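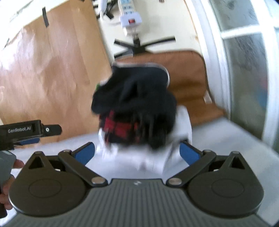
Liebe Frau Belay,

bevor ich zu den Zahlen komme, erst einmal ein herzliches Dankeschön, auch im Namen von Renata Godoy und Lauri Saarela. Ihre Zusage für das zweite Halbjahr kam genau in der Woche, in der wir den Mietvertrag in Takholm verlängern mussten, und Sie können sich vorstellen, wie erleichtert wir unterschrieben haben. Der Zwischenbericht ist diesmal etwas länger geraten, weil sich seit dem Frühjahr doch einiges verschoben hat.

## Kleiderkammer Takholm

Die Ausgabe läuft seit Mai an drei Vormittagen und — das ist neu — an einem Abend bis 20 Uhr. Den Abend hatten sich vor allem die Leute gewünscht, die im Schichtdienst arbeiten und vormittags schlicht nicht kommen können. Bis Ende September haben wir 3307 Kleidungsstücke ausgegeben, an insgesamt 451 Haushalte. Im Antrag hatten wir für diesen Zeitraum mit weniger Haushalten gerechnet, dafür mit mehr Teilen pro Besuch. Die meisten nehmen sehr gezielt mit, was fehlt: eine Winterjacke, zwei Schlafanzüge für die Kinder, eine Hose fürs Vorstellungsgespräch.

Knapp bleiben nach wie vor Herrenschuhe ab Größe 44 und Kinderjacken zwischen 110 und 128. An Damenblusen herrscht dagegen ein solcher Überfluss, dass wir die Annahme im August für vier Wochen ausgesetzt haben. Zwei Spenderinnen waren darüber verstimmt, was ich gut verstehen kann, und Renata hat mit beiden lange telefoniert. Eine von ihnen hat uns danach einen ganzen Karton Gummistiefel gebracht.

## Nähwerkstatt

Von der Nähwerkstatt berichte ich besonders gern. Nélida Domínguez leitet sie seit Juni mit zehn Wochenstunden, und man merkt an jeder Ecke, dass sie vom Fach ist. Sie hat als Erstes die Knöpfe sortieren lassen (wir hatten ja keine Ahnung, wie viele davon in alten Keksdosen lagerten!) und danach einen Reparaturtisch eingerichtet, an dem jeder unter Anleitung selbst flicken kann. Reißverschlüsse sind mit Abstand der häufigste Wunsch, danach kommen gekürzte Hosen.

Der Kurs für Anfängerinnen und Anfänger war mit acht Plätzen sofort voll. Für den zweiten Durchgang im Oktober gibt es bereits eine Warteliste, und wir überlegen, ob wir ihn teilen und beide Gruppen lieber kleiner halten. Dafür bräuchten wir allerdings eine weitere Nähmaschine. Die alte in der hinteren Reihe lässt beim Zickzackstich Stiche aus und war schon zweimal zur Reparatur.

## Zweigstelle Boltmont

Hier sind wir leider im Verzug. Die Räume sollten im Juli bezugsfertig sein, der Brandschutz verlangte aber eine zweite Fluchttür, und die wird erst im November eingebaut. Tadeo Ojeda hält den Kontakt zum Vermieter und hat immerhin erreicht, dass wir bis dahin nur die Nebenkosten zahlen. Die Regale stehen bei uns im Keller.

## Mittelverwendung

Von den 1000 Euro für Verbrauchsmaterial (Garn, Nadeln, Waschmittel, Etiketten) sind noch 100 Euro übrig. Bei den Personalkosten liegen wir im Plan. Der Posten »Umzug Boltmont« ist bisher unberührt, und wir möchten Sie herzlich bitten, ihn ins nächste Jahr übertragen zu dürfen. Sollte dafür ein eigenes Formular nötig sein, schicken Sie es gern direkt an Lauri, er macht bei uns die Abrechnung.

## Bis zum Jahresende

- Ausgabe der Winterkleidung ab Mitte Oktober
- zweiter Nähkurs, eventuell in zwei Gruppen
- Einbau der Fluchttür und Umzug nach Boltmont
- Gespräch mit der Grundschule an der Ostinska wegen einer Tauschbörse für Schneehosen

Wenn Sie uns wieder einmal besuchen möchten, würden wir uns sehr freuen. Am schönsten ist es am Ausgabeabend, ab 18 Uhr, dann ist auch Nélida da und es gibt Tee.

Mit herzlichen Grüßen
das Team der Kleiderkammer Takholm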